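Section 4: Fitting and levelling the Drotik table frame

Revision of 26 July 2022. Replaces the June issue. Technical editor: Zineb Sqalli.

4.1 Before you start

This section covers the Drotik fixed-height frame with the Stusard leg set. If your legs have a locking collar at the top, you have the older Skuler set and must use Section 5 instead. The two sets take different bolts.

Check the contents of the carton against the packing slip. You will also need a spirit level, a tape measure, a pencil and a cross-head screwdriver. The hex key is in the bag with the bolts.

CAUTION: Do not use a powered driver on the frame bolts. The threaded inserts strip easily and cannot be replaced at home.

4.2 Attaching the legs

1. Spread a blanket on the floor and lay the table top on it, face down.
2. Place the frame on the underside with the stamped letter D towards you.
3. Measure from each end of the frame to the nearest edge of the top. Move the frame until the two measurements agree to within 2 mm.
4. Mark the screw holes in pencil. Do not drill into a supplied top, as the pilot holes are already made.
5. Fit the wood screws and tighten them by hand.
6. Stand a leg in each corner bracket and fit the bolts finger-tight.
7. When all four legs are in place, tighten the bolts with the hex key, working from corner to opposite corner.

NOTE: A leg that will not sit squarely in its bracket usually has paint in the socket. Scrape it out with a wooden stick.
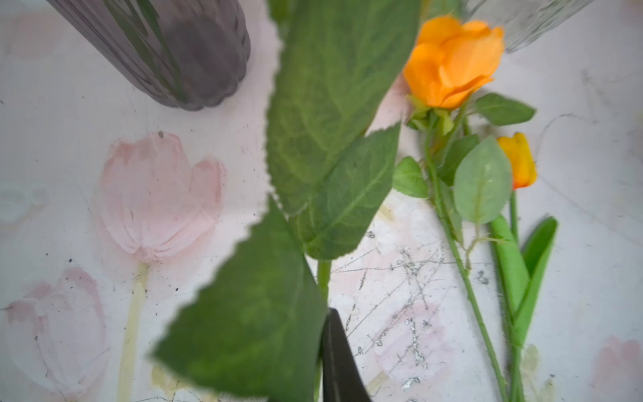

4.3 Turning the table over

Two people are needed. The larger top weighs 29 kg with the frame attached, and the legs must not take the load sideways.

1. Stand one at each end and grip the frame. Do not lift by the legs.
2. Raise the table on to its long edge, keeping the blanket underneath.
3. Change grip, lift clear of the floor and lower the table on to all four feet together.

4.4 Levelling

Each foot screws in and out by up to 14 mm. Start with all the feet fully in.

1. Move the table to its final position. Levelling is lost if the table is moved afterwards, even on a hard floor.
2. Press down on each corner in turn. If the table rocks, wind out the foot that lifts until the rocking stops.
3. Lay the level along the length of the top and adjust both feet at the low end by equal amounts.
4. Lay the level across the width and repeat.
5. Check the length again – the second adjustment nearly always disturbs the first.
6. Hold each foot still and tighten its lock nut up against the leg.

CAUTION: Do not wind a foot out beyond the red line on its thread. If the floor slopes more than this allows, fit Drummond packing discs under the feet at the low end.
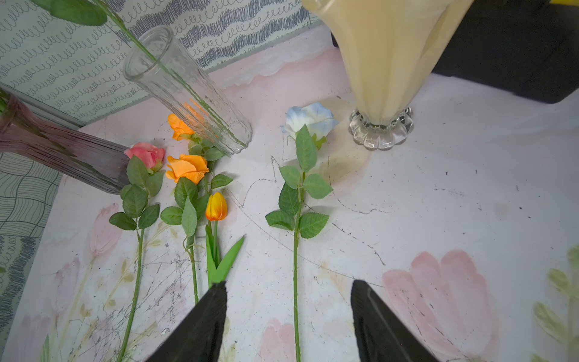 4.5 Checking the height

With the feet fully in, the standard top stands 91 cm from the floor. Measure at each corner after levelling. On an uneven floor the four figures will differ, and this is not a fault.

4.6 Care and later adjustment

Tighten the frame bolts again after two weeks of use. The wood settles under the brackets and the bolts lose some of their grip.

Wipe the frame and legs with a damp cloth and dry them. Do not use scouring powder or solvent on the painted parts. The threads of the feet may be greased lightly if they become stiff.

If a lock nut works loose repeatedly, replace it. Spare nuts are listed in Section 9 under the leg set, not under the frame.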